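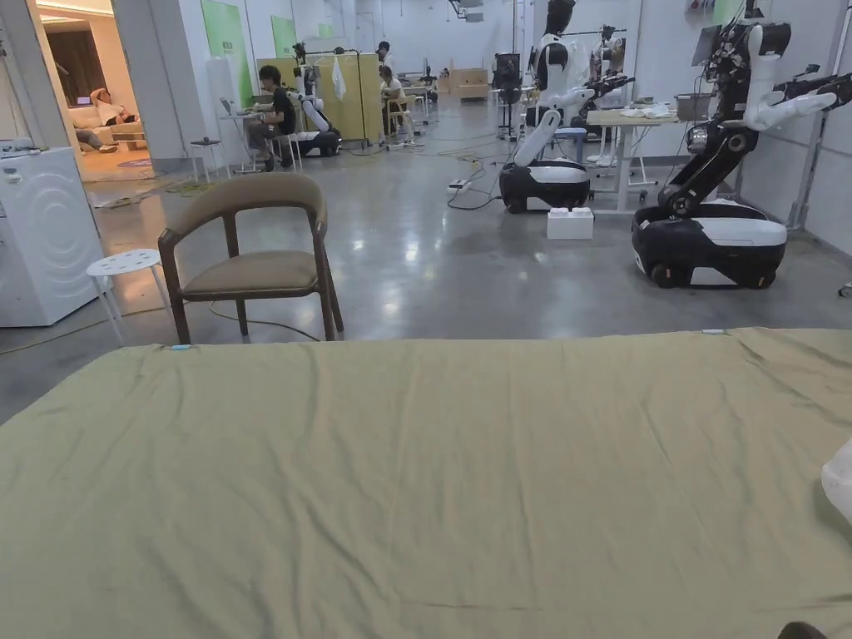

Ticket 507 – Planification : le drap est rejeté comme surface de travail

Projet : Maurya
Composant : perception / segmentation de plans
Ouvert par : Laine Mägi
Assigné à : Cayetano Cabello
Priorité : normale
État : en attente de relecture

Symptôme
Le planificateur renvoie PLAN_ABORTED (code 7) dès que la cible est le tissu vert olive étalé à plat. Aucune trajectoire n'est générée. Le même binaire passe sur une table nue.

Extrait du journal
[seg] candidat 0 : sol, accepté
[seg] candidat 1 : résidu > seuil, rejeté
[plan] surface cible introuvable
[plan] PLAN_ABORTED (7)

Analyse (C. Cabello)
Le candidat 1 correspond bien au tissu. Les plis sont peu marqués, mais ils suffisent à faire sortir le résidu du seuil fixé pour les surfaces rigides. Dans la vue de tête, le tissu occupe toute la moitié inférieure, ce qui aggrave le problème : une fois ce candidat écarté, il ne reste que le béton gris au fond, et la projection de la cible tombe dans le vide.

Première piste écartée : l'étalonnage de la caméra. Relancé deux fois, écart nul.

Deuxième piste : le masque de classe. Les petites étiquettes près des bords gauche et droit du tissu – une bleu clair, une blanche – sont extraites comme objets à saisir. Elles percent le masque et le contour n'est plus fermé. Reproduit hors ligne avec le rejeu 791.

Correctif proposé
1. Ajouter un profil « textile » dans surfaces.yaml, avec un seuil de résidu multiplié par 4.
2. Fermer le masque avant l'ajustement du plan.
3. Ignorer les composantes incluses dans un textile si leur aire est sous min_area.

Commentaire de Giang Quách
D'accord pour 1 et 2. Pour 3, min_area est partagé avec le module de saisie, il faut un paramètre séparé.

Commentaire de C. Cabello
Fait, textile_min_area. Le rejeu 791 passe, le plan est accepté. Reste à vérifier en ligne avec un tissu plus froissé.

Ce site utilise des cookies pour mémoriser vos préférences. Accepter – Refuser – Paramétrer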